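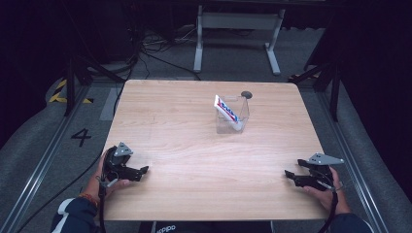 Kazue Kaneko
Senior Laboratory Officer, Specimen Reception and Testing, Ernitz Regional Laboratory

Notebook entry, 20/03/2020
Subject: Intake of respiratory specimens, change of extraction kit, and arrangements for the second bench

1. Intake

The laboratory received 153 respiratory specimens between the opening of reception and the evening cutoff. Of these, 80 came from the two hospitals, and the remainder came from the drive-up collection point and from the nursing homes. All were entered in Nodau before leaving reception, with the exception of a late bag from the collection point, which was held in the refrigerator overnight and will be entered first thing.

Nine specimens could not be accepted as delivered. In four cases the name on the tube did not match the name on the form. In three cases the tube had leaked into the bag. Two tubes held a swab and no fluid. The senders were telephoned in each case and the calls are recorded in Nodau under the specimen number. Two of the senders asked whether the laboratory could correct the name on their behalf. The laboratory cannot do so, and colleagues taking these calls are asked to give the same answer. A fresh specimen is required unless the physician who took the first one attends in person to identify it.

The leaking tubes were all of the same type, with the shallow blue cap. I have set one unused tube of this type aside in the cabinet for comparison. The collection point has been asked to tighten the caps by hand a second time before bagging and to keep the bags upright in the carrier. If leaks continue after that, the whole box will be withdrawn.

2. Change of extraction kit

The kit used up to now is on back order, and the supplier will not give a delivery date earlier than April. The Bruler kit was therefore tried in parallel on stored material. The trial used 25 specimens that had already been reported, chosen to include strong positives, weak positives and negatives. Each was extracted once with the current kit and once with the Bruler kit, by the same operator, and run on the same plate.

Results agreed for every specimen except one. That specimen was a weak positive with the current kit and gave no signal with the Bruler kit. It was extracted again with both kits in the afternoon. On the second attempt both gave a late signal. The volume left in the tube was small and the specimen had been thawed before, so I do not think much weight can be placed on it in either direction. It is nevertheless recorded as a disagreement, and the trial sheet should not be amended.

The internal control came up slightly later with the Bruler kit in most wells. The delay was within the limit set in our procedure. Colleagues who are used to reading the curves by eye should expect this and should not call a repeat on that account alone.

Two practical points for those who will use the kit. The wash buffer arrives as a concentrate and alcohol must be added before first use. Please write the date and your initials on the bottle at the time the alcohol is added. A bottle without a mark is to be treated as not prepared and should be brought to me. Secondly, the beads settle faster than those in the current kit and the bottle must be mixed again before each column of the plate. On the first run this was done only at the start, and the last column had visibly fewer beads than the first. The run was stopped and set up again.

Subject to the signature of the medical director, the Bruler kit may be used for routine work once the present stock has fallen to two boxes. The two kits must not be mixed on one plate.

3. Second bench

The Isaksson cabinet was moved from the teaching laboratory and is now installed along the north wall. The airflow test was carried out by the service engineer and the certificate is in the folder. The alarm sounded once during the test when the sash was raised above the mark, as it should. The cabinet is released for opening specimen tubes. It is not released for the preparation of reaction mix, which stays in the clean room without exception.

The drain under the old sink was found to be slow. Building services have been told. The sink may be used for hand washing but nothing is to be poured into it until the work is complete.

With two benches in use, the evening shift can open tubes while the day shift finishes loading. The handover was tried today and caused some confusion over which racks had been inactivated. From tomorrow, racks that have been through the heating block carry a yellow tag, and racks that have not carry no tag. Tags are to be removed and wiped when the rack is emptied.

4. Protective equipment

Gowns are sufficient for the coming week. Gloves in the small size are short, and staff who can wear the medium size without difficulty are requested to do so. Masks are now issued against a signature at the start of each shift. This was decided by the directorate and applies to the whole building.

Face shields may be reused after cleaning. The cleaning sheet is posted beside the door to the changing room. Shields with a cracked band should be thrown away, as the foam cannot be cleaned once it has lifted.

5. Reporting

Results for the hospital specimens were released before the evening call. The nursing home results were delayed by the stopped run described above and were released later the same evening. Positive results were telephoned to the attending physician and to the public health office. The public health office has asked that positive results be sent as one list at the end of each run. I have agreed, on the condition that hospital inpatients continue to be telephoned one by one.

An inquiry from a local newspaper reached the reception telephone. It was passed to the press office. Colleagues are reminded that figures from this notebook are not for release.

6. Open items

Medical director to sign the trial sheet for the Bruler kit.
Late bag from the collection point to be entered in Nodau.
Second lot of control material to be thawed and divided into single-use tubes.
Spare seal for the heating block to be ordered. The present one is worn on the left side.
Evening rota for April still lacks one operator for the second bench.

K. Kaneko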